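Gosska Shared Workshop – Two-Arm Build Group
Minutes of the July meeting

Start: 7:10 p.m., ten minutes having been lost to the search for the agenda, which was in the bag.
Chair and minutes: Rekha Goel, nobody else having made eye contact.

1. Minutes of the last meeting
Accepted, with one correction. The arm on the left is to be called Bikov and the arm on the right Gautam. The June minutes had them the other way round, and so, for most of June, did the software.

2. Where the build stands
Both arms move, both grippers open and close, and the emergency stop has been tested more often than anyone planned. The white sheet behind the table stays. It needs ironing, and the group noted this with the same firmness as last month.

Paper grocery bags remain the test object. They are cheap, they crease, and no two behave alike after the first evening. Rekha asked that whoever is standing at the table keep their hands low until the gripper has opened all the way and stopped.

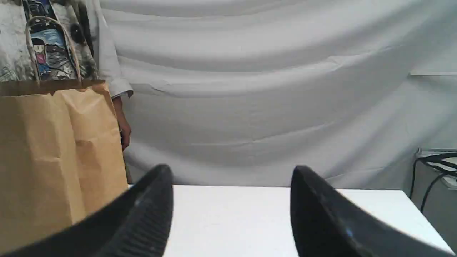 3. Two grippers on one bag
The long item. The aim for this quarter is for one gripper to steady the bag from above while the other takes hold lower down. The arms share a clock now, which has helped, but they still disagree on where the table is by 6 mm. Each arm is very sure of itself.

Discussion of whether the handles should be taped down. One side said loose handles wander in front of the wrist camera and confuse everything. The other side said that real bags have handles and the robot will have to grow up sometime. Handles stay loose – vote was 3 to 2, with one member abstaining to eat.

It was agreed that a person keeps a hand near the top of the bag during two-arm runs until the force limits are set properly.
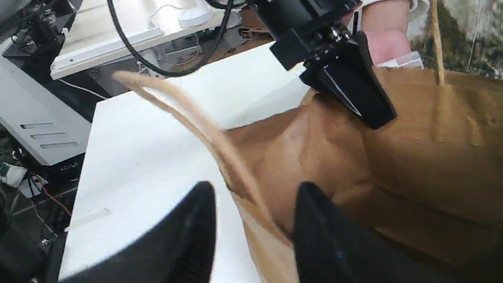 4. Cables
See last month. See also the month before.
Anything hanging where an arm can reach it gets clipped up before the next session. The Prokach clips came in the wrong size and will be used anyway.

5. Starting position
Rekha went back through the log, all 3024 lines of it, and would like this recognized. Her finding is that many of the bad grabs began with the bag put down any old way. From now on, stand it upright on the table with the opening at the top, hold it by the rim with both hands until it is steady, then let go and step back before calling "clear."
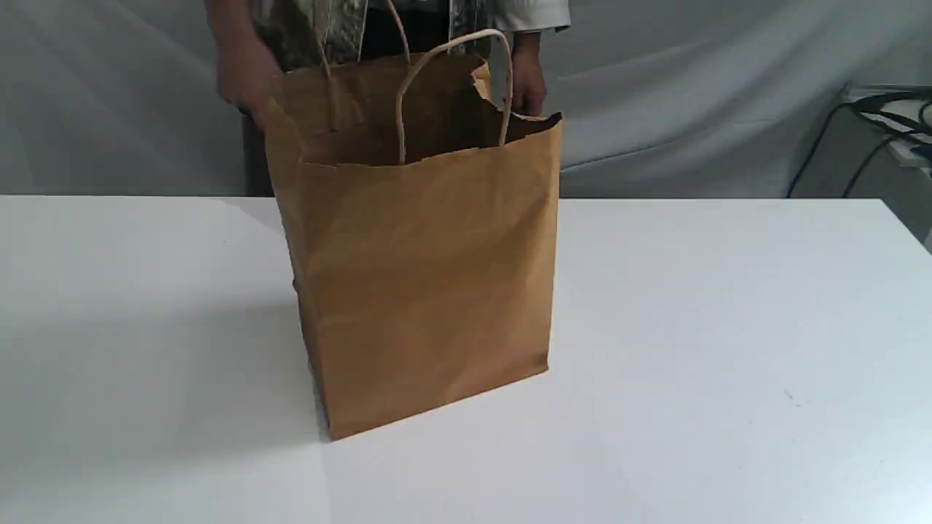
A bag that has gone soft at the rim can still be used, but write it in the log so we don't spend another evening blaming Gautam. Three bad grabs in a row and the bag is retired to recycling. A motion to retire Gautam on the same terms was ruled out of order.

6. Money
Enough for spare finger pads. Not enough for the second power supply, which will be raised again when someone feels brave.

7. Any other business
The request to play music during calibration was refused again.

Actions
Rekha: table height for both arms, measured with an instrument this time.
Everyone: clips, cables.
Unassigned: the iron.

Closed at 8:55 p.m. Next meeting same time next month, agenda to be pinned to the door.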